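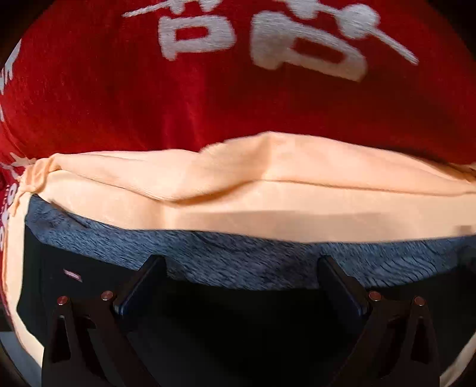 3rd October. I have been thinking about Mum's letters all day, the ones she wrote to Misaki Fukuda the July we moved to Brollow, and how I still haven't sorted them into any kind of order. Rhea rang at lunch and we talked for ages (far too long, my tea went stone cold) about whether to type them up or leave them be. I'd like to type them. Mum loved a bit of colour, a proper bright scarlet with big white lettering on it, soft enough to rub your cheek against, and her writing was much the same — large, cheerful and all over the place.

I managed 2 letters before supper, around 700 words between them. Tomorrow I'll ask Diarmuid about the one in green ink.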